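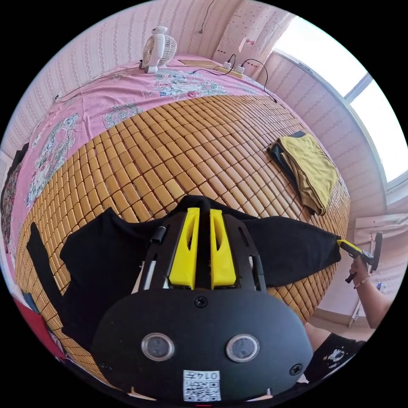 *Folding on the bamboo mat, with the little white fan close by.*

July 8, 2021

I have been meaning to write about the summer bed for ages, and as I spent most of this morning folding clothes on it, now seems as good a time as any.

We do our folding on the bed. I know there are people with a proper table for it, and I admire them, but our table always has somebody's breakfast on it and the bed is a good height if you sit on the edge with your feet up. In winter it works well enough. In summer it works beautifully, and the whole difference is the bamboo mat.

If you haven't slept on one, it's a lot of little rectangular tiles in rows, tan with a bit of amber in them, and it goes straight over the sheet. Ours covers the middle of the mattress and leaves the pink bedsheet showing past it, which I like, as that sheet has birds and flowers on it and I'd be sorry to lose them until autumn. I bought the mat from Wemard for $70 after a very sticky week three summers ago (I had gone in for pillowcases). I dithered over the price for 11 days and then went back on the bus and got it, and carried it home rolled up under my arm like a carpet.

It took a few nights to get used to. The tiles feel cool when you first lie down, and they do click a little if you're a restless sleeper. My neighbour Przemysław Brzozowska, who grew up with hot attic bedrooms, told me to wipe it over with a barely damp cloth in the evening and let it dry before bed, and I've done that ever since. I also learned to keep long hair tied back. One pinched strand at two in the morning will teach you that quite thoroughly!

Anyway, the folding. A sheet gives under your hands and everything you smooth out goes soft and crooked again, but the mat is flat and firm, so a sleeve stays where you put it. Black things are the trial. We own far too many of them, and once they're in a heap I can't tell a top from a pair of leggings without picking each one up and giving it a shake. I've taken to stretching them out wide first, finding the hem, and going from there.
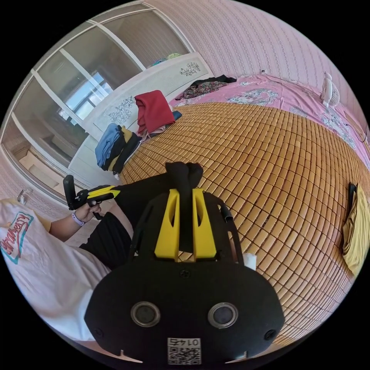

The finished piles go along the headboard, the white one with the dark flowers drawn on it. It came from Prultura, second-hand, and I wasn't sure about those flowers at first, but they've grown on me. I try to keep to one pile per person and I never manage it. Something yellow always ends up at the wrong end of the bed, and anything patterned gets left in a crumple until last - I think my eyes just slide over it.

The fan lives on the bed too in this weather, up by the wall, with its cord wherever it will reach. It's a small thing and cost $19, and it has outlasted a much grander one we had from Farka. I keep it turned low while I fold so that it doesn't lift the light cottons.

When the clothes have gone into the drawers I roll the mat back halfway, shake out the sheet underneath and lay it all flat again. Then it's usually time to put the kettle on, hot day or no hot day. Next job is the winter blankets, which are still in a bag in the hall and need airing before they go up on the top shelf. I'll do those on the first dry, breezy morning we get.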